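Mutamow Gathers Kitchen Examples in Simulation for Its Robot Arm Software

SARNSIDE, 7/10/22 - A small software firm in Sarnside is building a library of simulated kitchen tasks that it plans to use to train a robot arm to handle everyday items.

Mutamow said it has collected 519 examples so far and wants 1000 before training begins. Each example is a complete run of one short task, such as picking up a mug or moving a salt shaker, carried out by a simulated arm on a computer-rendered counter. A person steers the arm with a hand controller while the software records the camera views, the position of the arm and the opening of the gripper.

The work is led by Pacita Dizon, who joined the company last year. She said mugs were picked as the first item because they can be held in several ways and the system needs to see more than one of them. Operators are asked to grip by the handle in some runs and by the wall of the cup in others.

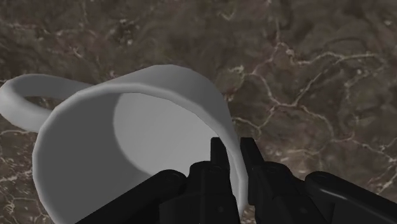 A simulated gripper with its fingers on either side of a mug's rim. Credit: Mutamow

Between runs, the program changes the starting positions of the items. A mug may start upright or tipped over, close to the arm or at the far end of the counter. Dizon said early batches were too tidy, with everything standing up and well spaced, and a test model trained on them did poorly when an item was moved even a short distance.

The company threw out 174 of those early runs. Most were dropped for having nearly the same starting layout as another run, and the rest had gaps in the recording. They are not part of the current total.

Two operators now share the recording work, in shifts kept short to limit mistakes. A run that ends with a dropped item is saved under a separate label. Mutamow has not decided whether those will be used in training or only for testing.

Other household items are left on the counter during many of the runs, including ones that have nothing to do with the task. The software is meant to learn which item the instruction refers to and leave the rest alone.

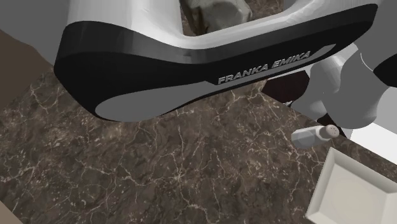 Dariusz Sikora is not convinced that simulation alone will be enough. Friction is the part he worries about, he said, and a cup that behaves well on a screen can slide or spin in a real gripper. He would like to see a share of the examples recorded on hardware before anyone makes claims about how well the system works.

Dizon said the company agrees that real recordings will be needed. A bench is being set up at the Moreira building, and the first hardware sessions are planned for later in July. The simulated set will still make up most of the training material, she said, as a counter on the computer can be reset in a moment and run overnight for checks.

Written instructions are being added to the runs as a separate step. Each one gets a short sentence in everyday English, and a second person reads it against the recording before it is accepted.

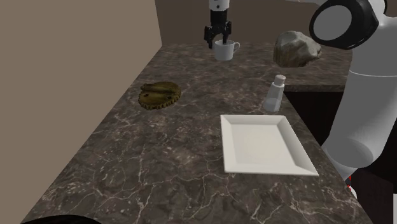

The finished library will go by the name Brodari. Mutamow expects to share part of it with outside groups at no charge, along with the layout files needed to rebuild each starting position. Terms for the remainder have not been set.

Requests for access will open once the hardware sessions are finished. Parveen Jadoon is handling inquiries for the company.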